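MODULE HANDOUT 6
Rules for working in simulation before moving to a real cell
Course leader: Heiðrún Bisgaard

This handout covers the rules we use for simulated manipulation work. Read it before you log in to Trono for the first time. The rules for the real cell are in the Fekton handbook and are not repeated here.

Why there are rules at all

A simulated arm cannot hurt anyone, and people get careless with it. The habits go with them to the real cell. Students who drive the simulated arm at full speed through a wall in March tend to leave the speed limit off in May. For this reason the speed, reach and stopping rules are the same in both places, and they are marked in the same way.

The second reason is the record. Every run you make in Trono goes into the shared store and may be used by somebody else. If the run has no notes, or the settings were changed half way through, it is no use to them and they may not find out until they have spent a week on it.

Before a run

Check that the scene file is the one named in your task sheet. Do not edit a shared scene. Copy it, give the copy a new name and write the change in the notes.

Set the joint speed limit. The store opens with no limit set, so this must be done each time.

Open the gripper fully and close it once with nothing between the fingers. If one finger moves and the other does not, stop and reload.

Look at every camera view you intend to record. Wall and floor textures are changed between scenes on purpose, and a strong pattern behind the gripper can make the finger tips hard to pick out.

Views from the simulator, with the gripper in each
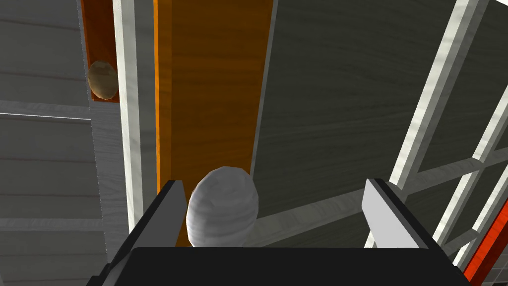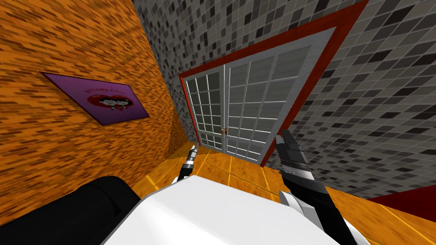
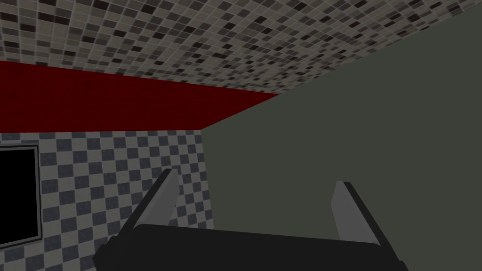

Reading time: 5 minutes

Notes on the views

The first view has a white egg-shaped object between the fingers. A still like this does not tell you whether the grip is good. Do not mark a grasp as held on the strength of one picture. Read the contact values for both fingers, lift, wait, and read them again. Rounded objects are a known source of false passes, as the simulator may let the fingers sink a little way into the surface and report contact where a real finger would slip.

The second view takes in two arms. Where two arms share a workspace, each must have its own keep-out zone, and the zones must be set before either arm is moved. Doors, including closed ones, count as obstacles. The view is also well off level. A tilted camera is allowed, but the tilt must be written in the notes, and you must never judge height or distance by eye from it. Use the base coordinates.

In the third view the gripper is open and has nothing between its fingers. Keep views of this sort. They are needed as negative cases, and a set made up only of grasps will teach a model that there is always something to hold.

During a run

One person drives. If you hand over, stop the arm first and write down the time.

Do not change friction, mass or gravity while a run is going. If a value is wrong, end the run, correct the value and start again with a new number.

If the arm passes through a solid object, end the run. Do not back the arm out and carry on. The state after a fault of this kind cannot be trusted, even where everything looks normal.

Use the stop key and not the window close button. Closing the window loses the last part of the log.

After a run

Fill in the run sheet the same day. It asks for the scene name, speed limit, camera tilt, any change to the scene, and the result. The result is pass, fail or void. Void is for runs with a fault in the simulator or the set-up, and there is no penalty for it. Last year's group made 630 runs on Innes, the older system, and far too many voids had been entered as fails. They all had to be read through again by hand.

Do not delete failed runs. The store has room for 765 runs per group and no group has yet filled it.

Moving to the real cell

You may ask for time on the real cell when you have five passes in a row on your set task, with the same settings throughout. A void breaks neither the row nor the count, but a fail starts it again.

Your first real session is at reduced speed with a supervisor at the stop button. Nothing learned in simulation replaces the risk assessment, and a settings file must not be copied across without being checked line by line against the Cenix sheet. Gripper force in particular does not carry over.

For the next class

Read sections 5 and 6 of the Cenix sheet. Bring one run of your own marked pass and one marked void, with the run sheets filled in. Sheets without a scene name will be handed back.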